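Workshop Tips: Getting the Software Side of a Benchtop Arm to Behave
Last updated 28 September 2023

These tips come from running a small arm on teardown and assembly jobs: old desktop computers mostly, some power tools, one sewing machine. They assume you have the arm moving already and can write a short script. Most of them cost nothing but an afternoon.

Frames and coordinates

Pick one corner of the table as zero and keep it for good. Write it on a piece of tape and put the tape on the table. Every fixture, part and camera gets measured from that corner. If you measure one thing from the arm's base and another from the fixture, you will add the two up wrong sooner or later.

Name your frames after the thing they sit on. "fixture_left" is good. "frame3" is not. We inherited a Trelside project file with 15 numbered frames in it and threw the whole thing out.

Store positions relative to the fixture and let the software work out where that lands on the table. When the fixture gets bumped, you re-measure one position and everything on it follows.

Check the units on every import. CAD files tend to come in as millimeters and most planners want meters. A case that shows up a thousand times too big is easy to spot. A bracket that was drawn in inches is harder.

Camera calibration

Redo it whenever the camera or its mount has been touched, including when someone has only wiped the lens. Keep the calibration board flat. Ours is glued to a piece of glass from a picture frame.

Take 30 board views and spread them out: corners, near, far, tilted both ways. Thirty views from the middle of the table give a nice low error number and bad results at the edges.

After calibrating, send the tip to a pencil cross at each corner of the table and look at it with your own eyes. The error number in the log is worth less than this check.

Shiny metal is hard on depth cameras. Power supply housings and bare aluminum come back full of holes. Turn the room light down, or move it off to one side, and average several readings before you trust a height. For flat parts whose thickness you know, skip the depth reading and use the number from your calipers.

Lock exposure and white balance. Auto settings will shift when the arm passes over and your color thresholds shift with them.

Planning moves

Give every part an approach point straight above it and a retreat point in the same place. Let the planner do as it likes between approach points. Below them, force a straight line. An open computer case is full of things to catch on, and a planner left alone will swing a finger in sideways.

Model the finger at its full length. The stock gripper model in Hirnby ends at the mounting plate, so anything you bolt on beyond that does not exist to the planner. Add a plain box a few millimeters fatter than the real thing.

Put cables in the collision model as fat boxes. They don't need to be the right shape. Draw a box over the whole area the cable might flop into and make the planner go around it. For a job where the arm must reach past a cable, tie the cable back first.

Set a low speed inside the case and a normal speed outside it. We use 30 millimeters per second below the rim. Put both numbers at the top of the script where they can be found.

If the planner fails one time in five, try a different start pose before you touch its settings. Usually the elbow is near a limit.

Force limits

Start low and raise the limit in small steps until the part seats. Memory modules take more push than you would guess. Processors should take none at all: lower the chip until it rests in the socket and let go.

Zero the force reading with the gripper empty and in the same orientation it will be in for the job. Zeroing it sideways and then pointing it down puts the gripper's own weight into your numbers.

When the limit trips, have the script stop and hold. Backing off automatically sounds safer, but a finger hooked under a bracket will pull the board up with it.

Logs and files

Save a picture at the start of every run and at every stop. Disk is cheap. Name the files by date, then run number, so they sort correctly.

Keep settings in one text file, out of the code, under version control. Write a line in the log each time you change one. In July we spent 11 evenings chasing a drift that came from a single tool offset, edited and never noted.

Clear old logs before they fill the controller. Ours stops writing at 700 files and gives no warning. A one-line scheduled job takes care of it.

Don't update Sriwong and the camera driver on the same day. Update one, run your test job, then do the other.

Dry runs

Run the full path with the arm 15 centimeters higher than it should be. Watch it once from the front and once from the side. Then drop the offset by half and run it again.

Keep one scrap machine for testing and leave it the same from week to week. If a new script can't get through the scrap machine, it doesn't go near a good one.

Step through the first real run one move at a time, with a hand by the stop button. Jesivov has a single-step mode under the Run menu. In a plain script, a pause that waits for the Enter key does the same job. 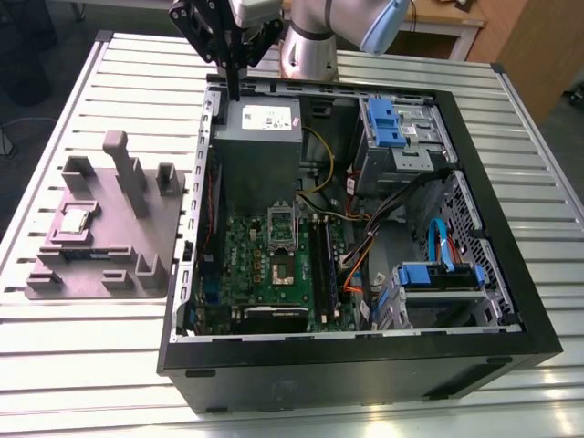 Once a run goes through cleanly, tag that version of the script and the settings file together. Give the tag the name of the job and the machine model. When you come back to it in the winter you'll want both halves, and you won't remember which settings went with which script.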